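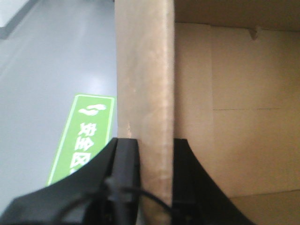
Threads › Home and moving › Cardboard

Small thread about cardboard boxes, because I have now too many opinions about them. I moved to Wosville in November and I packed everything myself.

First thing. Look at the cut edge of the box wall before you trust it. If the edge is soft when you press with a thumb, the box had already one life in a damp cellar. I use such a box for pillows only.

A scuff on the outer paper is nothing. The paper is only the skin. A crease across the wall is a different matter – there the box will fold when you put another one on top.

I bought mine second-hand from a shop called Solla, 10 in a bundle. Two bundles were very good. The third one smelled of onions and I still took it, I was tired.

Books go in small boxes. I knew this rule and I did not follow it. My big box of dictionaries had to be unpacked on the stairs, and Costel Bălan from the second floor carried the Romanian ones for me in a shopping bag.

Tape: one strip along the middle of the bottom, then one across each end. For plates I put a second strip in the middle. I finished a 200 metre roll and had to start another.

Flaps. Please do not weave the four flaps together at the bottom instead of taping. On the top it is fine for clothes. At the bottom it opens slowly and you notice it in the street.

Write the room on the side, not on the lid. When the boxes stand in a pile you cannot read any lid. I wrote "kitchen" on the lids of the whole kitchen.

Crescencio Echevarría asked me what I do with the empty ones. I cut the tape, push the box flat and keep them behind the wardrobe. The weak ones go to paper recycling in Flellirberg, open until five in the afternoon.

One box is still not unpacked. It says "various" – I am a little afraid of it.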